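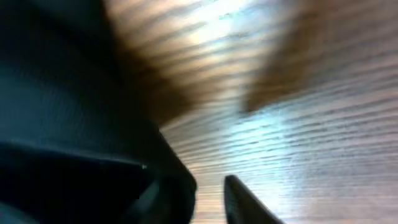

Most of the people who teach robots by hand are told to go smoothly. Keep the arm steady, take the direct path, and throw away any attempt where you hesitated. I think this is bad advice, and I have given it myself.

At Handstead we spent the spring collecting demonstrations by remote control, with the operator watching mainly through the wrist camera. We kept 3,878 of them. Salim Langat, who did the sorting, removed every one in which the operator overshot or had to come back for a second try. What was left looked very tidy. The robot trained on it did well until it drifted slightly to one side, and then it had no idea what to do. It had never been shown anyone getting out of trouble.

Cadi Bowen argued for putting the untidy attempts back. She had 373 set aside and wanted them all. I said no, on the grounds that we would be teaching mistakes. I was wrong about that. A person who misses, stops and lines up again is showing the robot two things, and the second is worth more than the first.

There is a limit. Some attempts are simply careless, and a blurred view from swinging the wrist too fast helps no one, the operator included. Troels Juhl reckons a new operator needs 17 sessions before their errors are useful ones. I would put it lower, but he is right that there is a difference between a slip and a correction. The slip alone teaches very little.

What I would change is the way we pay and praise people. Operators at most firms are still scored on clean attempts per hour, so they delete the awkward ones before anyone sees them. Ours did, and I can't blame them — the target was 70 a shift and a slow recovery counted for nothing. We dropped the target in November. The numbers have gone down, and I would still rather have the recordings we get now.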